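2019-05-13

Kitchen scenes, camera dropout test, continued

Picking up where I left off before the weekend backup ate my afternoon. Plotden is building its sink-and-cabinet kitchens properly again now that the asset path is fixed, and Vitero has been training on them overnight on the Tichý machine. I wanted to get the dropout test going while everything was in a good mood, so please forgive the handwriting-style notes, I'm mostly writing as I go. 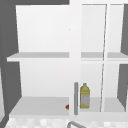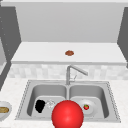
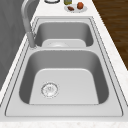
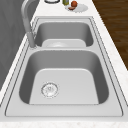
Kelcombe wrote back on the plan while I was setting up: before you drop any views, check that the policy isn't just learning which camera slot is blank. If a missing view is always a black rectangle, it can lean on that as a clue about the task, and then your nice robust score tells you very little about what happens with a real dead camera.

A very fair point, and a slightly embarrassing one, as our April runs did exactly that. The black rectangle came in only on the sink tasks, thanks to an old config I copied over without reading all the way down (my own config, I should add, so no one else to grumble at). I've put a note on the April page so that those numbers don't travel any further than they already have.

What I've done about it: a dropped view now gets replaced in one of 3 ways, chosen at random per episode. Either it goes black, or it gets a picture from the same camera in a different kitchen, or it freezes on whatever it last saw. The swapped kitchen is the nasty one. The policy receives a perfectly good-looking sink which happens to be the wrong sink, and it has to work out from the other views that something is off. I was a bit worried this would be too cruel to train on and nothing would converge, but the loss came down at nearly the same pace as before, with one ugly bump early on that smoothed itself out while I was at lunch.

Settings, for whoever reruns it: seed 3916, 200 evaluation episodes per condition, same kitchens for every condition. Dropout is decided at the start of the episode and stays put until the end, except for the frozen kind, which can start at any step. Object placement comes from Plotden's standard shuffle. I left the lighting alone. I know we talked about shuffling that too, and I'd like to, but one thing at a time or I'll never be able to say which change did what.

First results, and I'm rather pleased with them! With all views working, the new policy does about as well as the old one, maybe a hair worse on the cabinet tasks, and I wouldn't defend that hair in front of anyone until we have more seeds. With the straight-on sink view dropped, the old policy falls apart completely and the new one keeps going most of the time, slower and with a good deal of dithering before it commits to a grasp. With the lengthwise sink view dropped, both of them hardly notice. That surprised me. I had always thought of the lengthwise view as the useful one for depth, and I spent a fair while last month moving it to a spot I liked.

The cabinet view is the odd one. Dropping it hurts the sink tasks slightly and I can't think why it should. My best guess is that the policy uses it as a sort of "which kitchen am I in" hint, even when there's nothing in the cabinet it needs. To test that, I'd keep the cabinet view switched on but always fill it from a different kitchen, and see whether the sink tasks suffer more than they do with plain black. If they do, it's reading the cabinet for context. If they don't, I'll have to think again, probably on a walk.

Frozen views are where it still does badly. When the feed sticks halfway through a reach, the policy seems to believe the stuck picture for a long time, and it will go on correcting toward a place the gripper left ages ago. I tried giving it a short history for each camera, hoping it would catch on that one feed had stopped changing while the others moved. Some improvement, though it also made training noticeably slower on Tichý, and I had to halve the batch to fit. Someone at Kelcombe suggested feeding in the time since each camera last changed as a plain number. Much cheaper, and I feel silly for not trying that first. Queued for tonight.

Small annoyances, so I remember them. Vitero writes its evaluation log into the folder it was launched from, so if you start two conditions from the same shell the second one overwrites the first without a word. I lost a run that way this morning. Launch from separate folders until I've patched it. Also, the success check for "move to the plate" counts an object resting on the rim as a success and I'm not sure we want that. I've left it alone for now so the conditions stay comparable, but I'd like opinions before the next full round.

Also tried a short pass of 100 episodes with two views dropped at once, mainly out of curiosity. Too noisy to say much. The old policy mostly hovers, and the new one does get some of the cabinet tasks done, which I enjoyed watching far longer than I needed to.

For tonight: the time-since-change input on the left-hand job, the always-wrong cabinet view on the right-hand job, both with the same seed as above. Disk on Tichý is getting full, so I've moved the April checkpoints to the archive drive. If you need one back, it's under the old run name with "blackrect" stuck on the end.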